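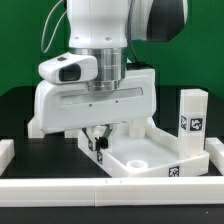
How to Set Up a Matte Black Worktable with White Trays and Marker Blocks

I have set up a good many tables over the years, and I still get a small thrill when a white tray goes down on a clean black surface and everything suddenly looks sharp and settled. If you've only worked on a pale tabletop (I did for ages, and lost more white parts than I care to admit!) you are in for a treat. This page covers the table, the tray and the upright blocks with their printed square markers, and you can do the whole thing in an afternoon, with time left over for a sandwich.

What you'll need

Matte black paint or a black mat. I used the Hauser chalk-finish paint, but any flat black will do as long as it doesn't shine.
White plastic trays. Mine came in the Roteck pack.
White blocks that will stand up by themselves.
Square markers printed on matte label paper. Wurusix sheets peel nicely.
200 grit sandpaper, a soft pencil, a small ruler, a white eraser and a lint-free cloth.

Step 1. Get the table flat and dull

Sand the top lightly, going with the grain if it has one, and wipe it down twice. Put on two thin coats and let the first one dry all the way before you even look at the brush again. I know how tempting it is to hurry. My very first table had a thumbprint in it for as long as I owned it, and every visitor found it within a minute.

If you're using a mat instead, unroll it the night before and weigh down the corners with books.

Step 2. Pick a plain backdrop

A flat color behind the table makes a bigger difference than you'd think. I like green with black and white – it's restful, and white plastic stands out well against it. Pull the cloth or board smooth and let it run wider than you think you need. Iron out the creases now, while you're still feeling patient.

Step 3. Place the tray

Set the tray down square to the front of the table and step back to check it. Then run a faint pencil line along two sides so it can go back to the same spot after cleaning. Pencil does show on matte black if you tilt your head, and it rubs off with a damp cloth later. Leave yourself room beside the tray for the blocks, and a bit of elbow room too.

Step 4. Put the markers on

Cut each marker out with its pale border still on. Please don't trim right up to the black square, however neat it looks! If your sheet has little dashed lines around each marker, those make a good guide for the scissors. Find the middle of the block's face with the ruler, make a tiny pencil tick, and lower the marker on from the top edge down, smoothing with your thumb as you go.

If it goes on crooked, peel it slowly and try again. The adhesive will forgive you once, maybe twice.
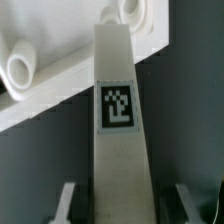
A marker centered from side to side on a tall white block, with its pale border left on.

Step 5. Clean up the white parts

White blocks pick up gray smudges from handling, mostly low down in my experience. A soft white eraser takes off the light ones. For anything stubborn, use a drop of dish soap on the cloth and stay well clear of the paper marker. Trays can go in the sink, and it's worth running a cotton swab around any molded rings or raised lips where dust likes to sit.

Give the table a dry wipe last of all. The complete clean takes me roughly 22 minutes, including the time I spend hunting for the eraser.

Storing everything

Stand the blocks upright in a shallow box with their markers facing the same way, and slip a sheet of tissue between the trays before you stack them. Keep spare markers flat inside a folder – a curled one is a misery to stick down.

1145 shares | 200 comments

Related how-tos
Getting Sticker Residue off White Plastic
Green Backdrops: Cloth, Card or Paint?
Touching Up a Scratched Black Tabletop
Our February Bench Cleanout

© Evell Workshop Pages | Last updated October 15, 2021 | Contact us | Back to top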